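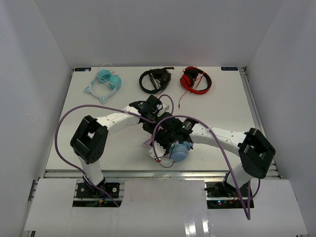 **How do people's jobs change when a returns department brings in robot arms for sorting and handling?**

Most of the time the lifting, turning and placing moves over to the arms, and the people move toward judging, fixing and deciding. The job titles often stay the same for a good while after the work itself has changed, so ask early about training and pay grades.

---

**Full question**

Posted by Citlali Zavala, 11/26/24

I'm a shift lead at a returns warehouse for small electronics, mostly headphones, chargers and speakers. Management just told us that we're getting two-armed stations for the headphone line in the new year. They've been pretty open about it and say no one is being let go, but they're vague about what everybody will be doing all day once the stations are running.

My crew is full of questions and I don't have great answers. Some of them have been untangling cables and wiping down ear cups for years and are very fast at it. Others came over from packing in November and are still learning the grades. Has anyone here been through this from the floor side? I'm more interested in what a normal shift feels like than in the sales numbers.

---

**Answer 1** (accepted, 73 votes)

Kumaresan Suvarna

Oh, I love this question, because I was in your shoes and I wish I'd asked it! I run the audio bench at Lilline, where we take in returned headphones, check them, clean them up and send them on to resale or parts. We've had arm stations on the line for more than 267 working days now and I'm still excited to walk in and see them going.

What changed first was the rhythm. Before, each person owned a tote from start to finish: open it, untangle, look it over, grade it, bag it. Now the arms do a lot of the picking up and turning, and the person next to them handles whatever the station has set aside. So you aren't doing one thing steadily for hours, you're getting the odd stuff. Cracked hinges, cushions that peel, a cable that has tied itself into something no sailor would recognize. That's more interesting, and it's also more tiring in a different way. The easy pairs used to be a little rest for your brain, and those are mostly gone. We switched to shorter turns at the exceptions table after the first month and it helped a lot.

Cables, by the way, are still the hard part. Thin ones especially. If your vendor says tangles are solved, bring a box of your worst returns to the demo and watch.

Second thing - somebody has to look after the stations, and it should be your own people. Revathi Hegde had been grading on our line for years and had never touched anything more technical than a label printer. She's now the one who swaps worn gripper pads, clears faults and tells the engineers when a new model of headband is confusing the system. She got two weeks of proper training on paid time, plus a raise. Get that part in writing before install day. We didn't, and it took until spring to sort out her grade.

Some things I'd do again or do sooner:

- Let the crew name the station and decide where the totes go. Ours is called Rulus and people are weirdly fond of it.
- Keep one manual bench open. Stations go down, and new hires need somewhere to learn what a good pair feels like in the hand.
- Put the stop procedure in everybody's training, including temps. Don't leave it to the leads.
- Write down the grading rules your fastest people carry in their heads. We had 3 different opinions on what counted as "light wear" and only found out when the station needed one.

That last one was a bigger job than the whole installation! But it was fun too, because for once the engineers were sitting with the graders and taking notes. Sore wrists are a lot less common on my shift now, and I've got people asking about the next training slot. I hope your crew gets the same.

---

**Answer 2** (11 votes)

Yusri Hutapea

Agree with most of the above. I'd add: ask how your performance will be measured. At my old place they kept the pairs-per-hour target from the manual line and applied it to the person at the exceptions table, which made no sense, as that person only sees the problem units. Took a lot of complaining to get it changed. It was a good job after that. I liked the troubleshooting and ended up moving into maintenance.

Also ask where the noise goes. Ours wasn't loud but the compressor was right behind the break room.

---

**Answer 3** (2 votes)

Vignesh Kandasamy

depends on your contract. we got ours for packing not returns so maybe different. less bending, more screens. bring a sweater, they moved us closer to the dock door to make space

---

**Comments on Answer 1**

Citlali Zavala: Thank you!! The grading rules point is a great one, we definitely have the same "light wear" argument. Did Revathi volunteer or was she picked?

Kumaresan Suvarna: She put her name down. We posted it on the board for everyone first and then did a short trial day at the station, which I'd recommend - a couple of people who weren't sure about it loved it once they had a go.

Citlali Zavala: Trial day is going on my list for the meeting.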